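31st March. Locker task, hand-held grippers, Brodie demonstrating.

Session total 40 demos, lower-right door. Key stays in the lock for all of them.
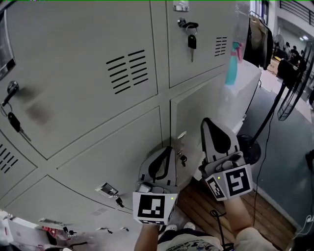
Marker tracking dropped twice, both on the right gripper at steep wrist angles. Cut those takes. Nuria wants the approach slower, so redo at half speed.

Door edge grasp: pinch with both pads, other hand holding a gripper. 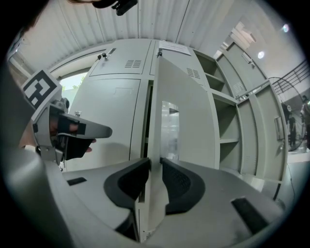 Pad slip still needs a number. Running count is 238 usable. Ekkachai to check time sync before the next batch.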